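The cart that learns the lane

Milagros Macaraeg has a shed at the end of her garden, and for 9 months of last year it held no gardening tools whatsoever. The spade went under the stairs, the mower went to her sister's, and in their place came wheels, motors, a great many offcuts and the beginnings of a small self-driving cart she calls Manalo.

She'd wanted something to carry parcels and shopping, slowly and without fuss. The first motors were far too keen (she still has the dent in the shed door), so she swapped them for a geared pair at £90 and began again. Lina Farah, who rents a bench at the Clanance workshop, joined in August to help with the steering, and the two of them have been arguing about it very happily ever since.

Most of the arguing is to do with kerbs. A cart that sits this low sees the world rather as a hedgehog might, and grit, stains and weeds at the road's edge all look terribly important from down there. Lina wanted Manalo to follow the line of the kerb and ignore everything else - Milagros wanted it to look well ahead and aim for the middle of the distance.

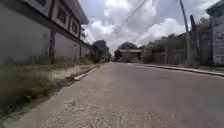 They ended up with a bit of both, after an evening of tea and a good deal of crossing out. Manalo now looks for the two edges of the road, works out where they'd meet, and checks that against the kerb nearest to it. When the two answers disagree it slows to a crawl and has another think, and I must say I found that rather endearing to walk behind!

The notebook for all this runs to 251 pages, with the wiring drawn in three colours of biro and shopping lists in the margins. Parts have come to £861 so far, and Milagros would like a better battery box before the next wet spell. Lina is already sketching a lid for it, with a proper rubber seal and a handle big enough for gloves.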